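Planning for Equipment: Handout 6, Robot Cells for Computer Teardown
Course staff, Zilville
2 April 2024

Last session we read the Wullgate proposal for a robot cell that strips old desktops. The price on page one covers the arm, the gripper and the controller. Before you copy that figure into your budget sheet, ask what it leaves out.

Start with variety. The vendor's demo used one model of computer, bolted down, lid already off. A recycler gets whatever the truck brings in. Wullgate counted 451 machines in August and hoped to send most of them through the cell. I doubt it.

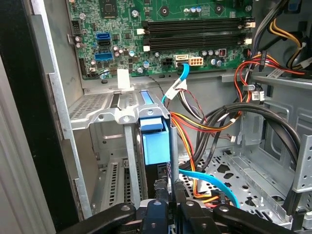
Cables are where these plans go soft. They bend, they snag, and no two machines have them in the same place. If the proposal says "cable handling included," get the test results in writing, with failures listed. Brullska gave us a success rate and no list.

Next, spare parts. Budget for 3 sets of gripper fingers in the first year, whatever the brochure says about wear. Add fixtures, guarding, training and the hours a technician will spend clearing jams. Kong's quote had no line for any of these.

For next time: redo the payback table using about 300 machines a month and a person standing by for every shift. If the cell still pays for itself, show your work. Bring the vendor's exclusions page too.

14 shares | 2 comments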